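September, after 11 at night

I write this in English again, because the teacher in Tercombe said that a diary is the cheapest homework. My tea is ready and the neighbors are quiet.

Today I paid the fee for the evening certificate in bookkeeping at the Lovell center. It was 119 dollars for the registration only. The full course is 2000 dollars, and I can pay it in parts until spring. I kept the paper receipt inside my dictionary, where I cannot lose it. 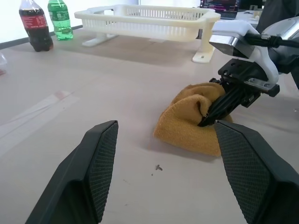

Juris Srour

The woman at the desk was patient with me. She asked for my school papers, and I gave her the translation with the stamp. She looked at it for a long time and then she said it was fine. I had prepared many sentences for the case that she would say no, and I did not need any of them. On the bus home I was still repeating them in my head.

After this I had to take the placement test, which takes 90 minutes. The mathematics part was easy for me. The reading part was a letter about a late invoice, and I did not know the word "remit." I wrote that it means to send back. At home I looked in the dictionary and it means to send money, so I was half right. I learned "overdue" and "ledger" also, and I put all of them on cards. 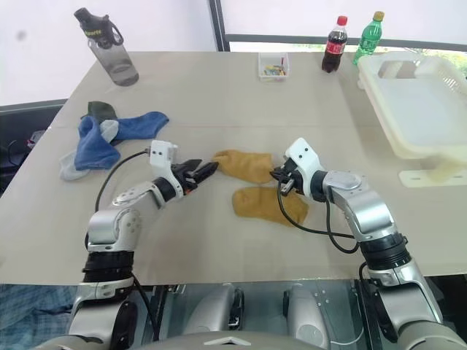 The classes are in the evening, and this is my biggest worry. I finish work at five and the course begins at six, so there is no time to go home and eat. I will carry bread and cheese in my bag. I also want to prepare my clothes the night before, down to the socks, a pair laid out on the table like the yellow ones there, so that in the morning I do not search in the drawer with my eyes closed. My mother did it this way for us when we were in school, and we laughed at her.

I am older than I wanted to be for a student. In the hallway I saw people who could be my children, and also a man with completely white hair who was filling in the same form as me. He had borrowed a pen and it did not write well. I gave him mine.

Tomorrow I must ask my manager if I can leave ten minutes early when we have class. I will ask before lunch, when he is in a better mood.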